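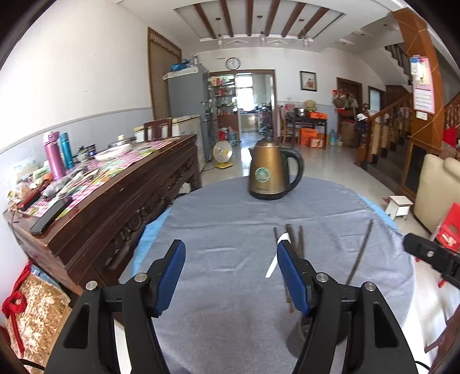

*Fig. 4. Round table with electric kettle, chopsticks and spoon.*

## 4. Setting the altimeter

The Nistor works out your height from air pressure. Pressure changes with the weather as well as with height, so the reading will drift if you leave it alone. Set the altimeter at the start of every walking day and again whenever you reach a point with a known height.

### 4.1 Before you start

You will need:

- the Nistor, charged to at least two bars
- a paper map or a signpost that gives the height of the place you are standing
- the small pointed tool from the lid of the box (a toothpick also works)

Check that the vent on the back of the unit is clear. Mud and sunscreen are the usual culprits. Wipe the vent with a damp cloth and let it dry.

**Caution:** Do not push the pointed tool into the vent. It is for the reset hole on the left side only.

### 4.2 Choosing units

1. Hold MENU until the screen flashes twice.
2. Press DOWN until you see UNITS.
3. Press OK. The current unit appears, either M or FT.
4. Press UP to change it.
5. Press OK to save.

All heights in this guide are in metres. If you change units part way through a walk, the earlier part of the log is converted as well.

### 4.3 Setting a known height

1. Stand still at the known point for two minutes. Keep the unit out of the wind and off your body.
2. Hold MENU, then press DOWN until you see HEIGHT.
3. Press OK. The first digit blinks.
4. Use UP and DOWN to set each digit, and OK to move to the next. For the car park at Stumville, enter 1393.
5. After the last digit, hold OK until you hear one long beep.
6. Go back to the main screen and check that the height shown matches what you entered.

If you hear three short beeps, the new height was too far from the old one and the unit has refused it. This happens after a flight or a long drive. Reset the unit as described in 4.6, then repeat the steps above.

### 4.4 Storing points along the way

You can store up to 100 points. Each one holds a height and a name of eight letters or fewer. When you arrive at a stored point you can reset the height with two presses and skip the digits.

1. From the HEIGHT screen, press UP to open POINTS.
2. Press OK on an empty line.
3. Enter the height, then the name.
4. Hold OK to save.

The points used in the rest of this guide are:

| Point | Name on unit | Height (m) |
|---|---|---|
| Stumville car park | STUMVILL | 1393 |
| Skestisex hut | SKESTI | 1904 |
| Tranenum summit | TRANENUM | 2889 |

**Note:** The height for Skestisex is taken at the front step. The upper bunk room reads a little higher, as you would expect.

### 4.5 Overnight at a hut or camp

Leave the unit switched on overnight in HOLD mode. It keeps the height fixed and treats any change as weather.

1. Press HOLD once when you have stopped for the day. A small tent appears at the top right of the screen.
2. In the morning, press HOLD again before you leave. The tent disappears.
3. Press DOWN to see the overnight pressure change.

A steady fall overnight can mean poor weather on the way. Treat it as one more thing to weigh up alongside the forecast and what you can see out the door. It does not replace either.

**Caution:** If you forget to leave HOLD mode, the day's climb will not be recorded and cannot be recovered later. Maham Memon lost the whole climb from Skestisex to Tranenum this way last June. Check for the tent before you put your pack on.

### 4.6 Resetting the unit

1. Switch the unit off.
2. Press the pointed tool gently into the reset hole and hold it for five seconds.
3. Switch the unit on. The screen shows a row of dashes.
4. Set the units (4.2) and a known height (4.3).

A reset clears the current height and the day's log. Stored points and saved walks are kept. If the dashes stay on the screen for more than a minute, charge the unit fully and try again — a low battery is the most common cause. If that does not help, see Section 9, Faults and repairs.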